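Bench notebook, Plestport fitting shop
September, entry started 7:40

Both arms are on the pipe bench now. Left arm takes the short curved piece, right arm takes the longer one. Zinash changed the pick order so the left goes first and the right waits for it. Joining is still done by hand at the next bench.

Counter stood at 3,213 when I came in and 3,309 at lunch. I stopped the run 6 times, all for the long piece rolling after it was set down. Left side gave no trouble. Wrist ring green each time I looked.

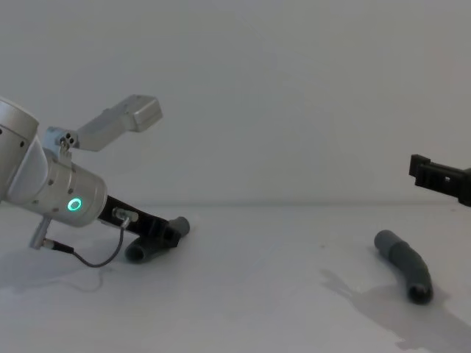 What has changed for people

Rhodri used to sort and lay out curved pieces for the whole shift. He now fills the trays, clears stops and checks ends before they go to joining. He says his wrists are better but he walks more, and he doesn't like waiting on the arms when he could have picked the piece up himself. I timed one restart at 40 seconds. Most of that was walking to the panel — it should be moved to his side of the bench.

Lerato on joining gets the pieces at a steady pace. She used to get them in batches and could take a breather between. She asked for a pause button of her own. I agree with her.

Brigitta wants two more people trained on clearing stops before the late shift runs this. Ayanda has offered. Still no name for the second.

To do

Ask Hollar for a longer panel cable.
Try a shallow rest for the long piece.
Pause button at joining — talk to Zinash.
Rewrite the job sheet with Rhodri, the old one still says hand layout.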